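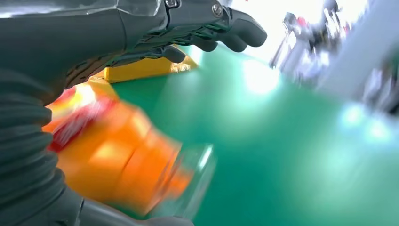

A grey hand with its fingers out over a bright green floor, and something yellow underneath.

The Trukier food mill, after a good long go with it
16 July 2018

I have wanted a proper food mill for longer than I have wanted almost anything else in my kitchen, and I have put it off every year on the grounds that I own a sieve and a wooden spoon and two working arms. My mother did all her soups through a sieve. She also had a shoulder that clicked when she reached for the top shelf, so perhaps I should have taken the hint sooner.

Anyway, I finally gave in and bought the Trukier one from the cook shop in Watthorpe (the one down the steps by the market, where you have to duck). It was £29, and I stood there dithering between that and the Wumar, which is cheaper and lighter and comes in a rather jolly red. I have had the Trukier for long enough now that the box has gone to the recycling, and I feel able to say something sensible about it.

If you have never used one, a food mill is a bowl with holes in the bottom and a crank on top that turns a slanted blade round and round. You pile in your cooked tomatoes or apples or whatever it might be, turn the handle, and the soft stuff drops through while the skins and pips stay behind. My grandmother would have known what it was from across the street. Mine has three discs – fine, medium and coarse – and two little folding feet plus the handle to rest it over a pan.

The first thing I made was tomato soup, naturally. I roasted a big tray of tomatoes with an onion and a few cloves of garlic, skins and all, and tipped the lot in. I had braced myself for a fight and there wasn't one! It took a few turns to get the knack of it (you go forwards for a bit, then backwards for half a turn to lift up whatever has got stuck flat, then forwards again) and after that it was rather soothing. The soup came out thick and smooth with a bit of body to it. My stick blender makes a tomato soup that goes pinkish and frothy, and I had got so used to it that I had forgotten tomato soup could be properly red.

After that I went a little bit mad, I admit. Apple sauce, with the peel left on while they cooked, came out a lovely blush colour and needed hardly any sugar. Carrot and swede mash went through the coarse disc and was eaten by people who say they don't like swede. Then potatoes, for which I had the highest hopes. A floury potato through the medium disc is a beautiful thing, light and fluffy, and it only wants butter and hot milk folded in gently. A waxy one is another matter and turned to glue, but a waxy potato will do that to you whatever you mash it with, so I don't hold it against the mill.

I lived in Lagos for a couple of years when I was a good deal younger, and I came home with a great love of pepper stew and no real talent for making it. The base is tomatoes, red peppers, onions and as many hot chillies as you can bear, all blended up and then cooked down and down until the oil rises. Most cooks would use a blender and I wouldn't dream of telling them otherwise. But I have tried it through the mill, boiling the vegetables soft first, and I like it very much. You lose the seeds and the papery bits of pepper skin, and the sauce clings to the rice. It is a slower way round and you do end up with a face full of chilli steam, so open a window before you start.

Now for raspberries. The fine disc is supposed to hold back seeds, and it does hold back most of them, but if you want a truly seedless raspberry sauce you will still be fetching the sieve out afterwards. I pushed 1,000 g of them through for a batch of jam and counted it a partial success. Blackberries were better. Redcurrants were better still, and went through like a dream once I had simmered them with a splash of water.

There are some grumbles, and I would rather you heard them from me. The spring that holds the blade down is stiff, and putting it all together the first time took me two goes and a look at the leaflet, which is printed in type so small that I had to take it over to the window. The feet grip well on my big stockpot, but my everyday saucepan is only 16 cm across and the mill sits on it like a hat on a toddler. You want a wide pan or a good roomy mixing bowl. And it is no use at all for small amounts. I tried to do roughly 100 g of cooked pears for one portion of pudding and nearly all of it stayed smeared up the sides. Use a fork for that.

Washing up is where I thought I would fall out of love with it. It comes apart into three pieces, and if you rinse the disc straight away under a hard tap, from the underside, it is done in a minute. Leave it on the draining board while you have your lunch and you will be picking potato out of the holes with a cocktail stick well into the afternoon, as I can tell you from experience. The leaflet says the dishwasher is fine. I don't have one, so I can't say whether the shine survives it.

As for the Wumar, my sister has it, and I borrowed it over a weekend to be fair to both. It does a perfectly decent job with soup and apples. The handle is plastic and has a bit of give in it, and when I put the swede through I could feel it bending, so I slowed down and went carefully. It has two discs where the Trukier has three, and I did miss the medium one for potatoes. On the other hand it is so light that you could hang it on a hook, and if your hands get sore from lifting things then that may matter to you more than swede does. She is very happy with hers and I wouldn't try to talk her out of it.

Would I buy the Trukier again? Yes, and I would do it sooner. It has been out of the cupboard nearly every week, and I can't say the same for the spiraliser, the egg poacher or that waffle iron. I am already looking forward to November, when the last of the Bramleys need using up and there are quinces to be had if you ask round nicely. Quince skins and cores are a misery by hand, and I mean to cook them whole and let the mill get on with it.

Four and a half stars, with the half knocked off for the spring.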